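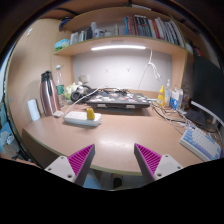
Fig. 4. Power strip on desk

4.2 Setting up the Bostell pet feeder

Before you start, put the dog in another room. He will want to help.

1. Stand the feeder on a level floor, within reach of an outlet.
2. Fill the hopper with dry kibble to the MAX line. It holds 2000 g.
3. Plug in the adapter and wait for the green light.
4. Hold MEAL for three seconds, then set the portion. The factory setting is 100 g, a figure your dog will dispute.
5. Set up to four mealtimes and press SAVE.
6. Run one test meal. Eat nothing yourself.

Note: A nervous rescue may take against the motor. Leave the feeder switched off beside the old bowl for a few days, then run it with the lid open and a treat on top.

Caution: Turn the lid lock until it clicks. Large breeds regard an unlocked lid as an invitation — and they can read.

Caution: Keep the cord behind furniture if you have a puppy.

If the light blinks red, the chute is jammed. See section 17.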